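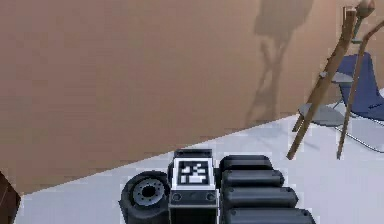

Chapter 6
When a Machine Joins the Cleaning Team

Key words: automation, task, job, shift, exception, remote assistance, handover, deskilling

In the previous chapter we looked at automation in factories, where the work comes to the machine on a belt and the machine stays in one place. In this chapter we go to a different kind of workplace. The rooms are small, the furniture stands where the last guest has left it, and the worker must walk to the work. Cleaning and tidying of furnished flats is such a workplace. It was for a long time considered too irregular for machines, and it is still mostly done by hand.

We will follow one employer through the chapter. Skostari lets furnished flats for short and middle-long stays. It has 214 flats, and the people who clean them and prepare them for the next guest are 44. On Monday, February 28, 2022 the company put 2 mobile robots to work in one of its buildings, Kwofie House. The robots run on a control program called Hiven. They do not clean. Their task is to go through a flat after a guest has left, to pick up small things from the floor and put them in a tray, so that the cleaner can begin at once with the vacuum cleaner and the mop.

This sounds like a small change. The reader should keep it in mind as a small change, and then see how many other things in the working day have moved together with it.

6.1 Tasks and jobs

A task is one piece of work with a beginning and an end: changing a bed, emptying a bin, picking up what lies on the floor. A job is a bundle of tasks which an employer gives to one person and pays for. Machines usually take over tasks. Newspapers usually write about jobs. Much of the confusion in public discussion comes from mixing these two words.

At Skostari the job of a cleaner contained eleven tasks before the robots came, according to the list that hangs in the staff room. Picking up was the second on this list, after opening the windows. When it was given to the robots, the list did not become shorter. Picking up went away and a new line was written in its place: "Check tray, sort items, sign." A guest's earring in the tray must go to lost property, a bottle cap must go in the bin, and the robot does not know the difference between them. The cleaner does.

So one physical task has been exchanged for one task of judgement. Cleaners who have pain in the back or the knees were glad of it. Others said that bending down was never the hard part of the day, and that the hard part was the stairs and the time limit, and these have stayed as they were.

6.2 Rehearsing the work

Before a robot works in a real flat, its program is tried many times in computer-made rooms. The Skostari staff call this rehearsing, and the set of rooms they use has the name Jerico. A simulated room costs little to disturb. If the gripper knocks against a stand, nothing is broken and no guest complains, and the same room can be loaded again with the furniture moved a little.

The first rooms in Jerico were made by programmers, and they were too tidy. Selorm Opoku, who had worked as a cleaner for the company before he moved to planning, looked at them in January and gave the programmers two pages of remarks. He wrote that real guests push things under the table and leave doors half open. He wrote also that small things are not spread evenly over a floor. They lie where people undress, eat, or unpack a suitcase.

His remarks were used, and this is a point worth noting for the whole chapter. The knowledge of where things lie in a flat had never been written down in the company. It was not in any manual, and it did not appear in the job description or in the wages. It became visible only when somebody wanted to give the task to a machine. Economists sometimes call this tacit knowledge, which means knowledge that a person has and uses without putting it into words.

A typical rehearsal in a living room has little in it. There may be a dresser by the wall with a telephone on it, a table, a stand with round shelves, and a pair of small white things lying on the open floor. The program must find the small things, and it must keep clear of the legs of the furniture on the way.
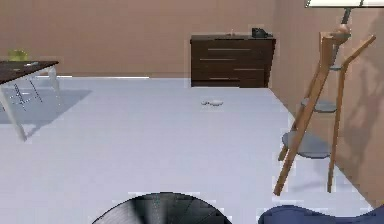 Who is responsible when the robot misses something on the floor?

In most workplaces the person who signs for the room is responsible for the room. At Skostari this is the cleaner. The robot cannot sign, and the company that supplies the program is responsible only for faults in the program. For this reason the cleaners asked for a rule that a flat may not be signed for before a person has walked through it, even when the screen shows the flat as finished. The rule was accepted after two weeks.

The answer above may seem obvious, but it has a price in minutes. Walking through a flat takes time, and the time plan for the robots had been made without this walk. When the rule was accepted, the plan had to be made again. A student who reads a report about time saved by a machine should always ask whether the time for checking is inside the number or outside it.

6.3 The person at the screen

With the robots came a new position, the remote assistant. The assistant sits in the office on the ground floor and sees what the robot's camera sees. When the robot cannot decide, it stops and sends a call. The assistant looks, chooses one of several actions, and the robot goes on. These calls are called exceptions, because they are the cases outside the normal run of work.

Amerley Akolgo was the first to take this position in Kwofie House. She had cleaned flats for nine years. We print here a part of what she told us, with her permission:

"In the first week I had a call every few minutes and I was tired in a way I did not know before. When I cleaned, my arms were tired and my head was free. I could think about my own things. At the screen I sit still and my head is never free, because the next call can come now or it can come in ten minutes. I asked for a break each hour and they said, but you are sitting. So I invited my manager to sit there one morning. After this I got the break."

Her description agrees well with what is known about supervising work in general. To watch a process which mostly goes well, and to be ready at every moment for the part that does not, is demanding. It is not the same as rest, although from outside it looks like rest. Employers who count only movements will not see it.

Many of the exceptions came at doors. An open door hides a part of the wall and takes away a part of the passage, and the floor on one side may have another colour than the floor on the other side. A flat object lying beyond the door, in a similar colour to the floor, is easy to overlook. For a person who knows the building, a door is hardly worth a thought. For the program it was in the beginning the place where it most often stopped and asked for help.

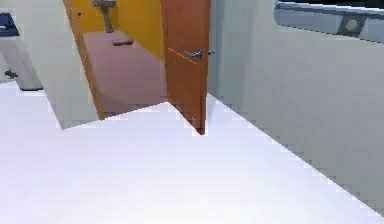
The assistants soon noticed that they gave the same answer to the same call again and again. They began to keep a notebook with the kind of call, the flat number and what they had decided. Once a week the notebook was read by the people who maintain Hiven, and some kinds of call disappeared from the list. In this way the assistants were doing a second piece of work, the improving of the machine, next to the first one for which they were employed.

Should this second work be paid? The staff representatives said yes, and their argument was simple. A person who trains a new colleague at Skostari receives a supplement for the hours of training. A person who trains a machine by answering its calls is also training, they said — only the one who learns is of another kind. The company first answered that the assistants were simply doing what the position asks. The two sides agreed in the end on a supplement for the time spent on the notebook, but not for the calls themselves. You will find the text of the agreement in the exercises to this chapter, and you may judge it for yourself.

6.4 Shifts, pace and company

Before the robots came, the cleaners in Kwofie House worked in pairs. One took the kitchen and the bathroom, the other the bedroom and the living room, and they made the bed together. With the floor already cleared, the planners considered that one person per flat was enough. Nobody lost employment by this, but the pairs were dissolved in the smaller flats.

We want to pay attention to this point, for it is easily left out. When the staff were asked about the change in a written survey, 80 per cent of those who answered named working alone as something they disliked. The robots themselves were mentioned less often. People wrote that they missed talking, that they had learned the work from a partner, and that they felt less safe when a late guest was still in the corridor. A machine had taken over the picking up, and the people had lost each other's company in the same step, although no one had planned this as an aim.

The pace of work changed too. The robots go through the flats in a fixed order, and a cleaner who wanted to follow directly behind had to accept this order. Earlier, a pair could decide to do a difficult flat first, while they were fresh, and leave an easy one for the end. The freedom to arrange one's own day is seldom written in a contract. Still, it is one of the things that workers value most in jobs with low wages.

Bathrooms show how the division of tasks can be discussed more finely. In a bathroom the robot may have only one thing to find, for example something small and flat on the floor near the sink, with the whole rest of the floor free. The cleaner, on the other hand, has the bath, the tap, the sink and the walls still to do.

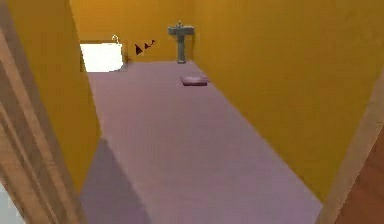 Several cleaners therefore proposed that the robots should skip this room completely. They said that a person who must kneel there anyway can pick up one towel without any help, and that the minutes of the robot would be better used in the large living rooms. The planners compared the times for two weeks and found that the cleaners were right. Since then the bathroom is left out of the robots' route on weekdays, and the order of the flats is decided each morning by the cleaners and the assistant together, with the list on the table.

It took a short meeting to change this, and the meeting was possible because there was somebody in planning who had done the work himself. In larger firms the distance between those who plan and those who clean is often greater. In section 6.5 we compare Skostari with a hospital laundry and a parcel depot, where similar machines were brought in without such meetings, and we look at the numbers for sick leave and for people leaving their jobs in all three places.

Before you read on

Write down all the tasks in a job you have done yourself, paid or unpaid. Mark those which a machine could take over. Then write beside each marked task what a person would still have to check, and how long the checking would take.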